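4 Using and caring for the tabletop

4.1 Before first use

The Stenda round table is supplied with the top sealed at the factory. The seal protects against brief contact with water. It does not protect against standing water, solvents or abrasive cleaners.

1. Leave the assembled table in the room for 9 hours before placing anything on it.
2. Wipe the top with a dry, lint-free cloth, following the grain.
3. Check that all leg bolts are tight (see section 3.4).
4. Check that the table does not rock. Adjust the feet if necessary.

Note: The top measures 900 mm across. Allow enough clearance on all sides for the door or curtain of the room to move freely.

4.2 Use in a bedroom or washroom

The table may be used as a washstand for small personal items, such as a toothbrush, toothpaste and a mug. It is not designed to carry a basin or to be installed within reach of shower spray.

1. Shake excess water from the toothbrush before setting it down.
2. Close the cap of the toothpaste tube fully. Wipe the thread if paste has collected there.
3. Lay the tube flat, away from the edge of the top.
4. Dry the base of the mug. Place the mug where the handle can be reached without passing over the other items.
5. Remove any drops from the wood with a dry cloth within 2 minutes.

Caution: Whitening toothpaste may contain mild abrasives and peroxide. Do not rub it into the surface. Lift it off with a damp cloth and dry the area at once.

Caution: Do not place a mug filled with boiling liquid directly on the top. Use a coaster with a felt or cork base.

4.3 Daily cleaning

1. Remove all items from the top.
2. Wipe with a cloth dampened in lukewarm water. Wring the cloth out well.
3. Wipe again with a dry cloth.
4. Return the items when the surface feels dry.

Do not use steam cleaners, scouring pads or products containing bleach. A drop of plain dish soap in the water is permitted for dried toothpaste. If residue remains, hold a damp cloth on it for a short time and repeat step 2. Do not scrape with a blade.
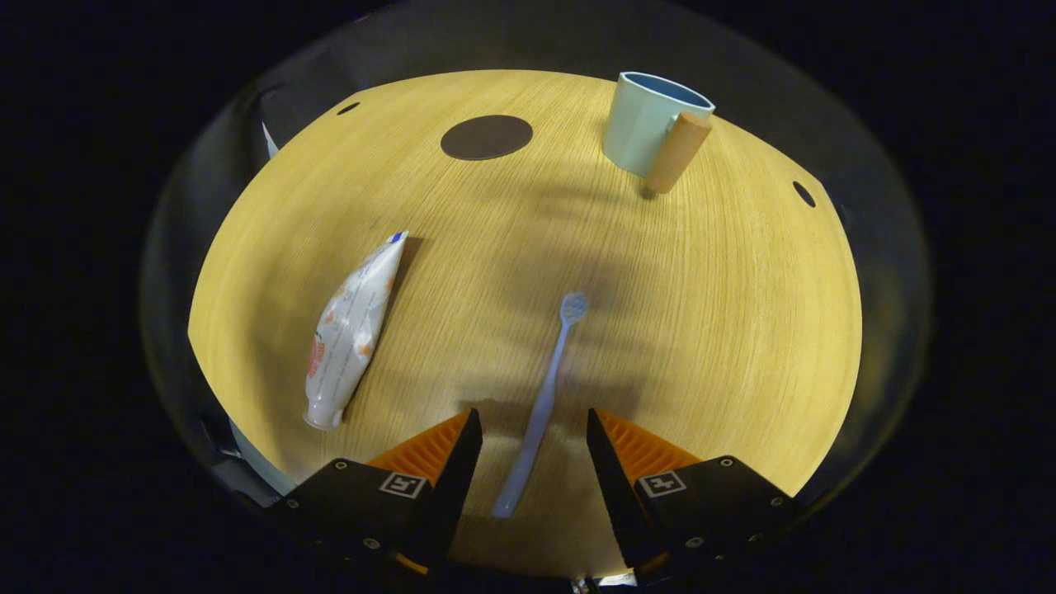

Items left in the same position for several weeks may cause the wood to age unevenly, particularly near a window. Change their positions when cleaning. A lighter patch normally becomes less noticeable once it has been exposed to daylight.

4.4 Renewing the finish

Renew the finish when water no longer beads on the surface. Use only Trativeck care oil, order number 1115, or a colorless oil of the same type.

1. Clean the top as described in 4.3 and let it dry overnight.
2. Apply a thin coat with a cloth, working along the grain.
3. Remove all surplus oil with a second cloth.
4. Keep the top clear until the coat has hardened. See the oil container for the drying time.

Warning: Cloths soaked in oil can ignite on their own. Spread them out flat outdoors to dry, or store them under water in a closed metal container before disposal.

For damage to the edge or deep scratches, see section 6.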